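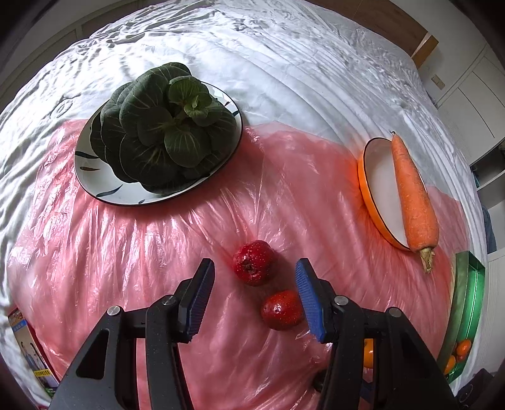 2018-07-03

Long one. Writing this before I forget what broke.

Started with the segmenter because Snædis wanted numbers by lunch. Pink plastic is murder on it. Every crinkle throws a highlight and the old weights call half of them fruit. Dropped the brightness cutoff, got worse. Went back, turned on the local normalization Jarmila wrote in January and never merged, and most of the ghosts went away. Why is that still on a branch. Merged it. She can yell at me tomorrow.

The wide lens calibration is ok in the middle and bad out at the rim, same as ever. Anything near the border gets a depth that wanders. For now I mask the outer ring and pretend it isn't there. Ticket filed under Zarix, nobody assigned, so me.
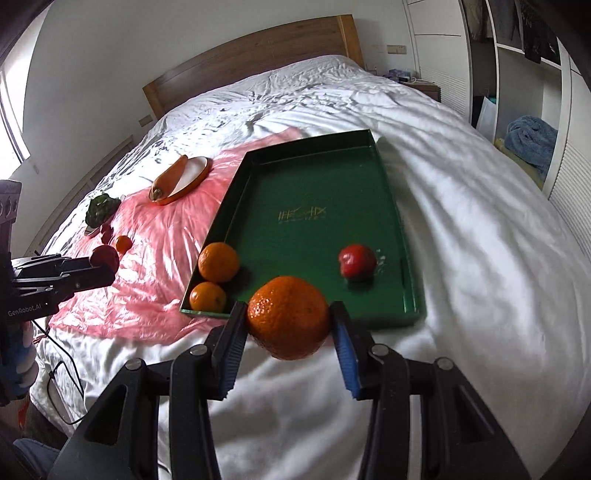
Width estimator next. Reads the jaw opening off the two blue pads, which is nice and simple until an orange covers most of one of them. Then the fit slides off to the bolts and reports a gripper wide open with fruit in it. Added a check: if the new width jumps more than the fingers could move between two frames, keep the old one and flag it. Replayed 377 clips. 40 flagged, went through them by hand, nearly all real. Two were just motion blur. Good enough, moving on.

Ate crackers over the keyboard. Do not do that again.

Ívar came by with the planner question. He wants the place target to be relative to the tray, not the world, and he's right, I just didn't want to redo the frames today. Did it anyway. Tray sits crooked on the bed and the duvet is lumpy so the old flat table assumption was junk from the start. Now we fit a plane to the tray rim and hang everything off that. The tilt comes out beleivable. Corners are still iffy when fruit is piled up in one, the rim gets hidden and the fit leans that way.
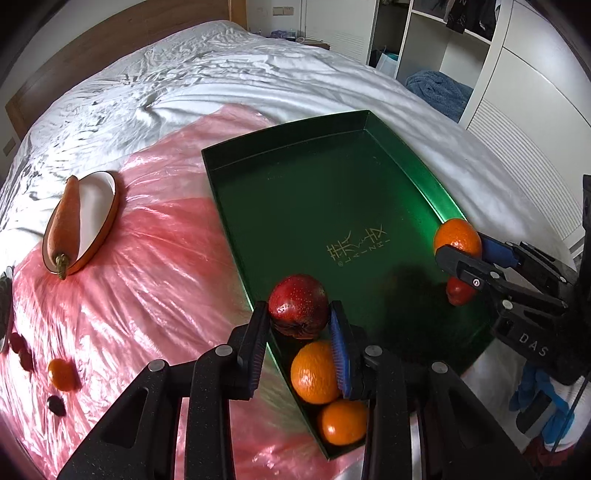 Two grippers in one view is the real headache. Tracker keeps swapping ids when the second one comes in over the tray, both black, both blue pads, what did I expect. Boglárka says use the side it enters from. Works for one clip and then somebody reaches across. Tried matching against each one's own pose track instead, projecting B into A's camera and seeing what lands where. Much better. Needs the clocks to agree though, and they don't. Offset was 80 ms on the first pair I looked at and something else on the next. So now there's a sync step in front of everything. Cross correlate the jaw speeds, take the peak, shift. Ugly, works.

Labels too. "apple" "red apple" "tomato" "cherry" all over the place for red round things, depends who was typing. Planner doesn't care, the language part cares a lot. Boglárka is making one list and we stick to it. I voted for plum to be its own thing. Lost.

Call with Aksel at Panex, short. They want the export in their format by end of the week. Told her the converter reads everything but writes timestamps as strings, dont ask. She laughed so I guess we're fine. Have to fix it though. 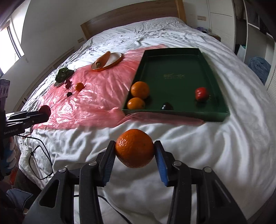
Release detection is still the weak spot. Closing is easy, width stops changing while the command keeps going, done. Opening is mush. Fruit sits on the pad a little, or the finger drags along the tray wall, and the label comes late. Tried 300 ms of lookahead. Fine offline, useless live. Ívar thinks train a small net on it, I think threshold on the slope first. We argued, then it was late.

Tomorrow:
slope thing
timestamps for Aksel
ask Jarmila what the magic constant in her normalizer is
rim fit with a hidden corner
delete the old Brosard scripts, nothing calls them
buy coffee

Replay job running overnight. Left the log open this time.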